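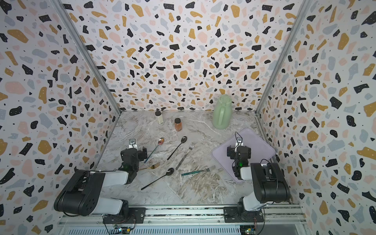 Photo: Ylva Åberg for Billari

Mimisness mixed flatware, with the Greenwood tray

Billari item 1633. Sold by the piece or as a box.

Mixed sets are usually a way of getting rid of leftovers, and we said so to the maker when this one was offered to us. We took it anyway, on the condition that we could sell the pieces singly. Most of our customers already own enough forks.

The range runs to plain black spoons, gold forks, a few forks with teal handles and some with dark patterned ones. Whether all that belongs on one table is up to you. I would pick two finishes and stop. The black spoons are the easiest to live with, and they go with almost any plate.

The maker's leaflet calls the colored finishes "lifetime." We don't repeat that. Colored coatings can wear at the edges and where the pieces rub together in a drawer, and I have yet to see a warranty that covers it. Ours runs 200 days from delivery and covers loose handles and peeling, but not scratches.

Wash by hand if you can stand to. The leaflet says dishwasher safe, then in smaller type asks you to skip lemon detergent and the heated dry cycle. Read into that what you like.

The tray

Greenwood makes the tray in one color, which they call lavender and which looks gray under some lights. It is plastic, with rounded corners and a raised rim. There are no dividers, so forks and spoons will slide into each other when you carry it. Jostarar sells a divided one for more money, and if you want things to stay sorted you should probably buy that. 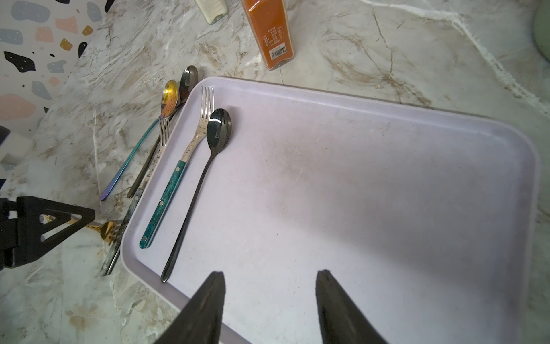
Greenwood tray with fork and spoon. The surface shows scuffs and smudges.

Pale plastic marks, and a soft cloth will not take out a scuff. If you want a tray that stays spotless, look elsewhere.

Ordering

The first shipment was 2000 pieces, and 609 were left when Wajid Qureshi checked the shelves in February. Gold forks go first. Finishes are not reserved until the order is paid, and we do not swap one finish for another without asking.

Page updated 9 March 2020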